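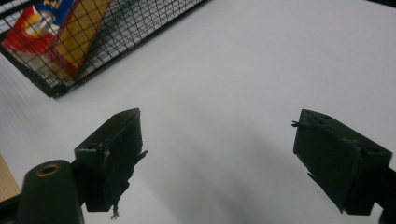

Bogumił says the wire basket should live on the pantry shelf, at eye level, or we will go on buying the same crackers twice. I told him I'd think about it. The table is white and shows every crumb, so I'd like it bare by supper anyway.

Spent the morning on boxes. Anything in cardboard goes in a basket now, anything in a bag goes in a jar. The flour jar holds 900 grams, which leaves a bit in the bag every time, and I still don't know where to put the bag. Rice is down to 300 grams. Put it on the list.

Two more baskets from Plallow would do for the lower shelf – 20 each, and I don't want to pay that this month. The mesh is handy though. I can tell what's in there without pulling it all out.

Threw away one Lokden tin with no lid. Glykeria wants the other tins for buttons and is coming by at four. Must wipe the shelf before the baskets go back, and find the step stool.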